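Brida tabletop loom, 25-inch

I bought the Brida in November to weave small tapestry panels for a group show at Paseo. It arrived in two boxes and took 60 minutes to put together with the wrench supplied.

The frame stays square under a tight warp, and the beater swings freely. I wove a 312-thread portrait study on it and the edges held their width from start to finish.
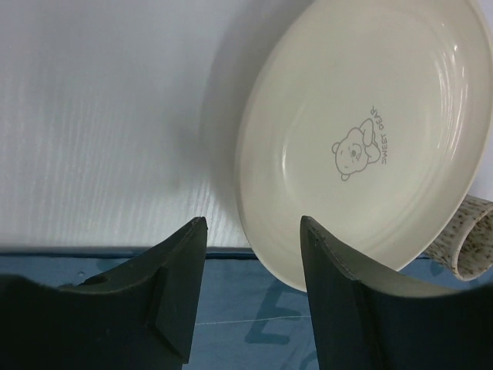
White plate and printed blue cloth.

Tension is the weak point. The front ratchet slips a notch when the warp gets very tight - I had to reset it 2 times on one panel. My old Fenotia never did that, but it was heavier and took up a whole table.
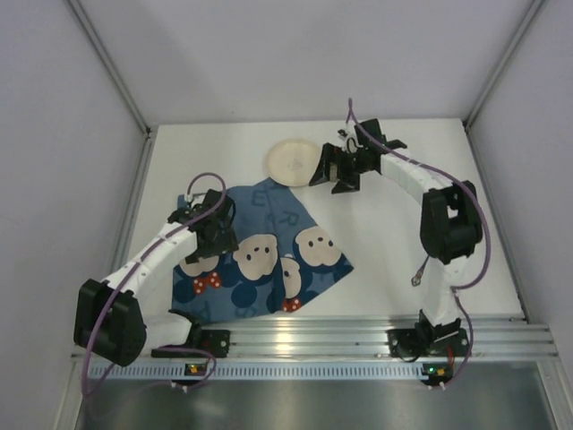 The reed that comes with it is fine for wool and too coarse for silk. I ordered a finer one from Machala and it fit without filing.

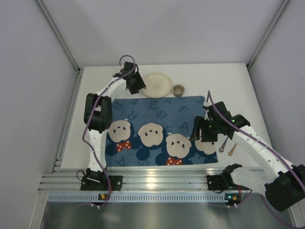 Who should buy it

Weavers making small pictorial work at home. For rugs, get a floor loom.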